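Open Day at the Cerkinberg Automation Hall

Filed under: Visits and Events / Photo Galleries

The Cerkinberg Automation Hall opened its doors to the public in March 2025 for the second open day in the history of the site. Guests were received at the east entrance, registered at the front desk and invited to walk through the working areas at their own pace. The gallery on this page presents the tabletop handling stations, which were in regular operation during visiting hours.

The Hall covers 3,000 square meters on one level and is shared by the handling group, the software group and the teaching staff of the Duan training program. Attendance for the day was 2,146, including school parties and members of partner firms. The Hall thanks all those who came, and in particular the families who waited patiently for the first tour of the afternoon.

The tabletop stations are used to study the sorting and placing of small household and personal items. Arms of the same general type are installed at each station, and the items are changed at regular intervals so that shape, weight and surface vary from one session to the next. Soft and flexible objects receive special attention in the current work plan. A strap or a band may settle in a different position each time it is released, and the arm must approach it accordingly.

Handling stations, main floor 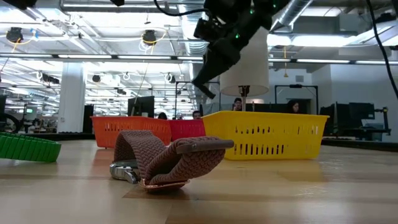 Woven watch band on the tabletop, with the arm above the orange, red and yellow baskets.
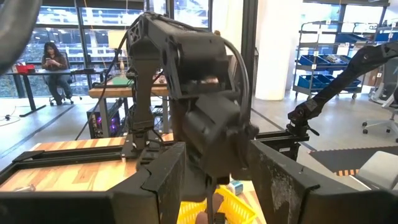
Arm reaching down toward the yellow basket, seen from between the gripper fingers.

I-hsuan Siu, head of the handling group, gave the opening talk at ten o'clock and again after lunch. The talk covered the history of the group, the move from the former Totis building in December, and the way in which a new task is prepared. A task begins with a written sheet that names the items, the containers and the order of work. The sheet is reviewed by a second member of the group before any session is scheduled. Sheets are kept on file for as long as the task remains in use, and changes are entered by hand and signed.

Questions from the audience dealt mainly with speed. Ms. Siu explained that the stations are run at a moderate pace and that careful placement is given priority over the number of items moved in an hour. She also noted that a session is repeated in full when the task sheet has not been followed. Several visitors asked whether the same arms could be used in a kitchen or a repair shop. The group has no such project at present, although a study of small repair benches has been proposed for next year.

Nhi Lục of the Duan training program led the tours for students. The program accepts applicants from technical high schools and community colleges and offers a twelve-week course in station setup, safe operation and record keeping. Participants are placed with one group for the full period and submit a short report at the end. Printed course outlines were handed out at the close of each tour, and further copies may be requested from the program office.

A separate talk on maintenance was given in the lecture room by staff from Tristeck, which services the arms under a standing agreement. Topics included cable wear, the replacement of finger pads and the monthly check of joint housings. The slides will be sent to registered guests on request.

Visitors who left items at the coat check may collect them from the front desk during office hours. Requests for group visits should be made in writing at least four weeks ahead and should state the size of the group and the ages of any students. Groups from schools must be accompanied by a teacher. Photographs in this gallery may be reprinted for classroom use with credit to the Hall.

Tags: open day, robot handling, tabletop stations, student programs

Sign up for the Hall newsletter to receive notices of future visits and talks. You may unsubscribe at any time.

Contact | Visitor Information | © Cerkinberg Automation Hall. All rights reserved. | Back to top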